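Textile Care and Appliance Practice
Handout 5: Front-loading dryers, unloading and door inspection
Prepared by Frans Van den Broek
Revised Sunday, December 6, 2020

Read before the practical. Bring the Grimell worksheet, a pencil and a dry cotton cloth.

1. Scope

Handout 4 dealt with loading and with sorting by fiber. The present one starts at the end of the cycle. It applies to domestic tumble dryers with a side-hinged round door. Washer doors are mentioned where the parts are comparable. Commercial stack dryers are left for January.

2. Terms

Drum: the rotating cylinder that holds the load.
Opening ring: the fixed ring around the mouth of the drum.
Gasket: the soft ring that closes the gap between door and body.
Latch plate: the slotted plate on the body that receives the door catch.
Lint filter: the removable screen in the air path. On many models it sits in the lower part of the opening.
Porthole: the glass in the door, usually domed.

Students often write "seal" for both gasket and opening ring. The terms are kept apart in the written test.

3. Unloading

3.1 Let the cool-down phase finish. A load taken out early holds heat in the seams and creases when stacked.
3.2 Open the door to its full travel. A half-open door narrows the working space and puts side load on the hinge when an elbow hits it.
3.3 Take the nearest item first. Grip it well inside the hem and lift before pulling. An item dragged over the lower edge of the opening can catch on the filter housing.
3.4 Dark and light items that shared a drum go into separate piles. Lint transfer shows most on dark knits.
3.5 Feel along the back wall of the drum by hand. Socks and small dark pieces are easily missed by eye against a dark surface.
3.6 Turn the drum by hand through one full revolution and look again.

4. Door and latch inspection

4.1 Wipe the gasket with the dry cloth, starting at the bottom.
4.2 Check the slot in the latch plate for thread and compacted lint. Do not use a metal tool.
4.3 Inspect the glass from an angle. Viewed straight on, ceiling lights mirrored in a domed porthole hide fine scratches. Move the head until the reflections shift off the area of interest.
4.4 Close the door slowly. The catch should enter the slot without lifting the door.

Open drum with fabric inside; closed-up view of a round door and latch piece; empty tiered shelving by the display wall, in that order. 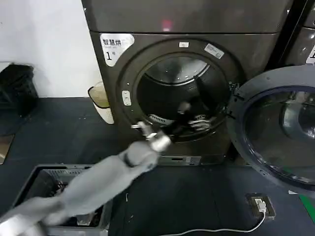
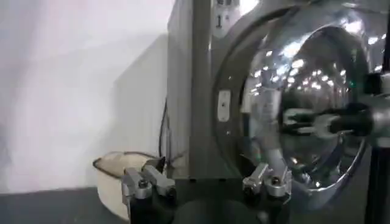
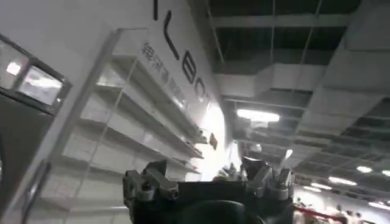
5. Lint filter

Clean after every load. Lift the filter straight out, roll the lint off with the fingers and hold the screen up to the light. If the mesh still looks gray, wash it in warm water and let it dry fully before refitting. Fabric softener leaves a film that brushing does not remove.

6. Recording

Enter the machine number, load type and dry weight on the worksheet. Weigh to the nearest 5 g for loads under 200 g, otherwise to the nearest 100 g. Allow 15 minutes for sections 3 and 4 together. Sheets without a machine number are returned unmarked.

7. Preparation for the next session

Read the Sernumero chapter on residual moisture, omitting the tables. Bring one cotton and one synthetic item of similar size, both clean.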